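Teaching a robot arm to tidy up, one bin at a time

September 29, 2019

I spent most of an afternoon this week trying to get a robot hand to pick up a small block, and I can report that I'm bad at it. I've driven a stick shift in snow, I've threaded my grandmother's sewing machine, and I once put together a crib with the instructions missing. None of it helped.

The place was Troltham, out past the rail yard, where a small outfit called Miltum has the ground floor of what used to be a carpet showroom (they kept some of the carpet). Miltum has been there since June, and the reason I went is that they've just started the second round of a project they call Pumby. The goal is to collect 3000 demonstrations of a robot arm moving everyday things from one place to another, every one of them done by a person working the arm remotely. They're 72 demonstrations into this round. I contributed four, and I'm told that all four will be kept, which was kind of them.

If you've never seen this done, the idea is pretty easy to get. You don't write out a list of instructions for the robot. You do the job yourself, through the robot, over and over, and the computer saves what the arm and fingers did along with what the camera was looking at. Later on a program chews through all those recordings and tries to work out what a person would do next in a similar spot. So you're a driving instructor, sort of, except that the student sits there silently while you drive, and then one day you hand over the keys.

Stela Tănase runs the sessions. She came to this from physical therapy, where she spent years helping people relearn how to hold a fork or button a shirt, and she talks about the robot's fingers in the same patient voice I imagine she used on her patients. "Don't think about the block," she told me before I'd even sat down. "Think about where your thumb is going." I thought about the block the entire time.

There are two ways to show the arm what you want. The first is to take hold of it and push it around, which works because they can set the joints to go slack enough to follow your hands. It feels like leading a very heavy dog on a very polite walk. Stela likes this for teaching big movements, like swinging over from one side of the table to the other without clipping anything. It's no good for the fingers, though, and your own arms end up in the camera's view, so the recordings need more cleaning up.

The second way is remote control, and that's where nearly all of the Pumby sessions are happening. You sit at a desk with your back to the arm — on purpose, so that you only know what the camera knows — and wear a glove that's wired to the computer. Move your hand, the arm moves. Curl your fingers, its fingers curl. There's a foot pedal under the desk that you have to keep pressed, and if you lift your foot everything stops where it is. I lifted my foot a lot.

What got me first was the lag. It's tiny! You'd never notice it on a phone call. But when you reach for something and the hand on the screen gets there just a hair after yours does, your brain starts to argue with you, and you reach farther to make up for it, and now you've gone too far. Stela says everybody does this for the first twenty minutes or so and then it goes away. I had forty minutes. I'd like to say it went away.

What got me second was depth. On a flat screen, I couldn't tell whether the fingers were just above the block or well above it. I kept closing them on air. The regulars have tricks for this. One of them watches the shadows. Another comes down beside the object first, finds the floor of the bin, and then slides over sideways, and that was the one I borrowed, and it got me my first pickup. I yelled. Somebody across the room clapped, and I would like to thank that person.

Then I dropped it, because I relaxed my hand to celebrate.

Now, you might think a dropped block ruins the recording, and so did I. It doesn't. Stela was very firm that I should carry on, pick it up again and finish the job, because a program that has only ever seen perfect runs has no clue what to do after a fumble. In the first round, she said, people were so worried about looking clumsy that they'd stop and restart every time something slipped. They ended up with lovely smooth recordings and an arm that, when it lost hold of something during testing, kept going and placed nothing at all, very carefully, exactly where it was supposed to go. I asked if there was video. There is, and she wouldn't show me.

So this time around the rule is that you finish what you start. They've also set aside 80 sessions where the person begins from a bad position, with the hand too far over or turned the wrong way, just so the recordings have plenty of getting out of trouble in them.

I asked what counts as a good demonstration, and got a longer answer than I'd bargained for. Speed isn't a big part of it. They'd like you to be steady, and they'd like you to go for whatever is easiest to reach first, and mostly they'd like you to make up your mind. Hovering is the great sin. If you hang over the bin for ten seconds wondering which thing to grab, the program learns to hang over the bin for ten seconds too, and it will do it every single time, like me in front of an open fridge. 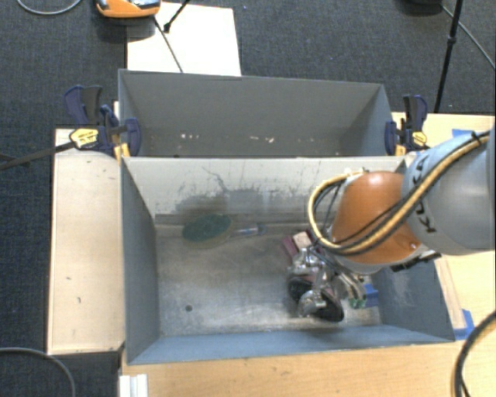 The mix of things in the bin matters more than I would have guessed. Blocks are the easy ones once you've got your eye in. They have flat sides and they stay put. A scrub brush is a different animal, since you've got to decide whether to go for the handle or the round part, and whichever you choose, it may want to roll or tip on you. Stela swaps things in and out between sessions and nudges them into new spots, so that you can't fall into a routine. I tried to get her to leave me an easy layout and she pretended not to hear.

She also sorts the people, in a way. The best demonstrators so far haven't been the engineers, who apparently tend to think about what the joints are doing and tie themselves in knots. One of the strongest is a retired upholsterer from a couple of streets over. Another is a college kid who plays the cello. Both of them, she told me, barely seem to look at their own hand. They go and get the thing. I'm a writer, so I spend my day using about as few muscles as a person can, and I suspect it shows.

The money for all this comes mainly from Piątek, a family business that runs a returns warehouse and would love some help with the sorting. When people send back a box of household odds and ends, someone has to take them out one by one and decide where each goes. It's dull, it's hard on the wrists, and no two boxes are alike, which makes it a tough job to write fixed instructions for. I asked whether the folks who do it now were worried, and Stela didn't brush me off. Some are, she said. Several have come in to do demonstrations themselves, for pay, and had strong opinions about how the job ought to be done. One of them talked her into changing how the fingers come down on anything with a handle.

I'm of two minds about that part. It's odd to be paid to pass along the very thing you're good at, and I'd want to know what happens when the recordings are finished. Miltum says the arm would take the repeated lifting and leave people the odd cases and the judgment calls. Maybe so. I've heard that kind of promise before in this town, and I plan to go back and ask again once there's something running in a real warehouse.

That won't be soon, by the way. After this round there's a long stretch of training and testing on things the arm has never been shown, and Stela expects it to do badly at first. She seemed cheerful about it. In the early tests she lets the arm try on its own and keeps the glove on, so that she can take over the moment it gets confused, and each of those rescues gets saved as one more demonstration.

My fourth and last run was my best. I got the hand down without bumping the side, got hold of the block on the second try, carried it across, and let go of it more or less where I'd meant to. My shoulder was sore and I'd been holding my breath, which Stela had warned me about twice. She wrote something on her clipboard and I didn't ask what.

Miltum is still looking for people to take a turn at the glove, and you don't need any background for it. Sessions last forty minutes with a break in the middle, they're paid, and they'll do a practice run with you first. You can stop by the Troltham office and put your name on the sheet by the front door. Wear sleeves that push up easily, and eat something beforehand.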